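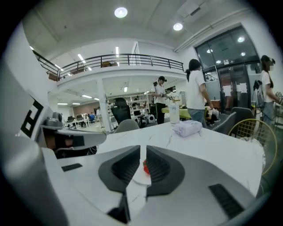
BROSSIDE - The town council voted 11 to 2 to extend the lease on the Zandaso Building for another 20 years, ending a long argument over whether the property should be sold for housing.

The vote came shortly before 10 p.m. after two hours of public comment. Under the new terms, the town keeps ownership of the building and the land, and the nonprofit that runs it takes over all repairs except the roof and the outside walls. The old lease was due to run out in November.

Rent will stay at its current level for the first two years. After that it will be reviewed every year along with the town budget.

Trefor Vaughan, who manages the building, said the short leases of the past had made it hard to borrow money for larger repairs.

"Banks want to know you'll still be there," Vaughan said. "We had one year left, and you can't replace a boiler on one year."

The boiler is first on the list. It heats the main floor and the offices on Keminell Street, and it broke down twice last winter. Vaughan said a new one has been priced and could be ordered within weeks, though it would not be in place before the cold weather starts. Portable heaters will be used in the offices if needed.

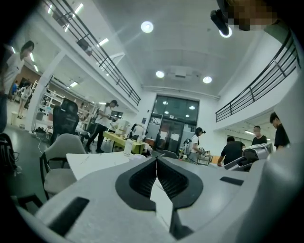
The mezzanine runs along both sides of the large open room.

Opponents of the lease said the site was one of the few in town large enough for new apartments. A plan put forward last spring by Sandoval Homes called for 52 units, with parking at ground level and an entrance from Keminell Street. The company had offered to buy the property outright.

Several speakers said rents in Brosside have climbed faster than wages and that the town should not turn down housing close to the bus line. Others said the streets nearby could not handle the extra traffic, and that the sewer line under Keminell Street would have to be replaced first. A town engineer told the council that the line is in fair condition but would need work before any large project could connect to it.

The council did not vote on the Sandoval plan itself. Members asked town staff to come back with a list of other public land where apartments could be built, including the gravel lot behind the old post office.
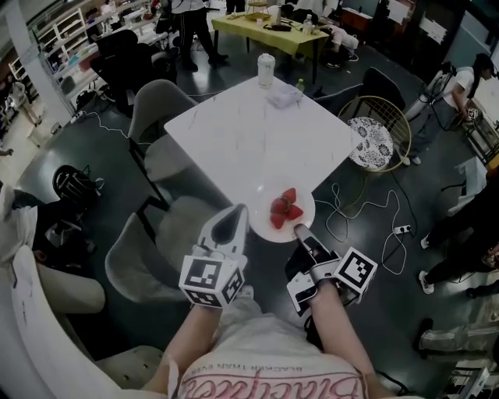 Parking was the other sore point of the evening. People who live on the east side of Keminell Street have complained that cars block their driveways when the building is busy. The lease now requires the operator to put up signs pointing drivers to the lot on the north side, and to keep the alley clear for fire trucks and trash pickup. The town will pay for new paint on the curbs.

The alley gate will be locked at 9 p.m., an hour earlier than now. Groups that already have later bookings can keep them until the end of the year.

The lease still has to be signed by the mayor. Copies are available at the clerk's office during regular hours.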